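Does Warmer Light Help People Revise?
Piyumi Gunawardena, Sulholm Study Spaces project

I picked lighting for my project because I get headaches in the Mridha reading room and wanted to know if it was just me. I asked 9 people to read the same 300 words under two kinds of light, then tell me how tired their eyes felt. Ida, my lab partner, kept the time.

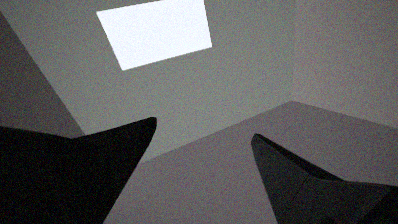 Sulholm Student Reports, Issue 2, p. 334

Most of my readers liked the warmer light better - but they read a bit slower under it, which I really didn't expect! It might be because we did the warm round second, on a Saturday, when everyone wanted lunch. Next time I'd swap the order for half the group.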